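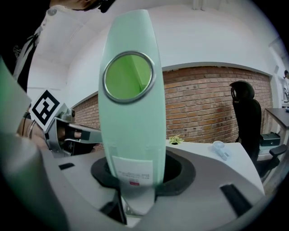 Kusum Negi
Manager, Equipment Care, Stostwood

STOSTWOOD ADOPTS NEW SERVICE ROUTINE FOR HAND-HELD GRIPPERS AT PANDPORT

PANDPORT – Stostwood has adopted a new setup and service routine for the hand-held grippers at its Pandport workroom, following a review completed in December. The Godarov routine replaces the practice of servicing a tool only after a fault had been reported.

Under the new routine, each gripper will be withdrawn from use after 600 grasps. The black pads are cleaned, checked for wear and replaced where the surface has hardened. The two pads are always changed as a pair. A full service takes 90 minutes and is carried out at the bench by trained staff.

Particular attention is given to the square black-and-white marker, which must be flat, clean and firmly fixed. A marker that has lifted at one corner can throw out the recorded position of the tool, and any gripper found in this state is to be set aside until a new marker has been fitted and the tool recalibrated.

“Most of the faults we looked at began as small ones – a worn pad, a loose cable, a smudge on a marker,” said Kusum Negi, Manager, Equipment Care. “The routine gives our staff the time and the authority to deal with them early.”

Before a gripper returns to use, it must pass 10 consecutive test holds. The operator closes the pads around the base of a rounded upright object, such as the mint-green one with a white label low on its front, and checks that it stays upright without slipping or being marked. A gripper that fails any hold goes back to the bench and the test starts again.

Replacement pads will be supplied by Massawe and kept on site. Stostwood will review the programme after 90 days, when the interval between services may be lengthened or shortened. Service records will be kept with each tool, and operators are asked to enter any fault in their own words on the day it is noticed.

Media enquiries should be directed to the Equipment Care office, Stostwood, Pandport.

Newsroom > Releases > Equipment Care
Search this site
Enter keywords Go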